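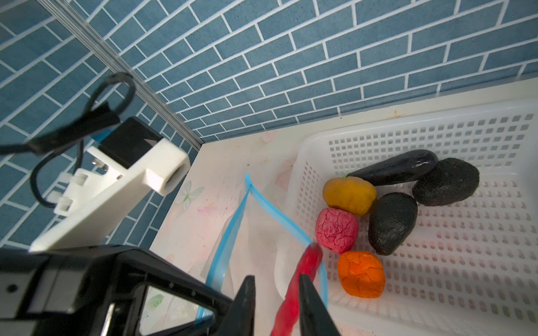

Keeping vegetables through the winter (what works in my kitchen)

Updated 5th January

I buy too many vegetables in November. Every year! The farm stand on Kular Road sells off the last of everything before it closes, and I come home with 35 pounds of potatoes and a trunk that smells like dirt. So these are my storage notes, added to whenever I learn something the hard way.

Baskets and bins

I gave up on lidded tubs years ago. Vegetables need air, and a plastic basket with holes in the sides does the job for a couple of dollars. I rinse mine in the tub with dish soap between batches and let them dry overnight. If you like wicker, fine, but try getting potato juice out of it.

Don't fill them to the top. The ones at the bottom get bruised and you won't find out until you smell it.

Potatoes

Dark, cool, dry. Mine live in the closet under the stairs with an old pillowcase over the basket. Please don't wash them first (I did this for years, thinking I was being tidy). Brush off the loose dirt and leave the rest on until you cook them. Small sprouts I just snap off, but green ones go in the trash.

Onions

Far away from the potatoes. I hang them in old pantyhose with a knot between each onion, which my mother did and which my kids find mortifying. The sweet kind won't last, so eat those first.

Eggplant

People always put eggplant in the coldest part of the fridge and then wonder why it goes brown and spongy. It hates the cold. I leave mine on the counter out of the sun and use it in 2 days, or put it on the top shelf near the door if I know I won't get to it. If you press the skin and the dent stays, make dip.

Winter squash

The easiest of the lot, as long as the stem is still on. Wipe with a damp cloth, dry well, and set them on newspaper so they don't touch each other. The back bedroom is perfect because we keep the heat off in there. I've had a butternut go until spring, though it was a bit stringy by then and ended up as soup.

Carrots and beets

Cut the tops off right away, then layer the roots in a bucket of damp sand. I use play sand from Marras Hardware, and one bag has lasted me three winters. Damp means it barely holds together when you squeeze it. Mine was sopping the first time and I grew some very impressive mold.

The weekly check

Whenever I take the recycling out, I go through every basket and pull anything soft. Takes five minutes with the radio on. Soft but not spoiled goes into a bowl by the stove, and that's supper.

Next I want to try cabbages in the garage, wrapped in newspaper. I'll add it here if they make it to March.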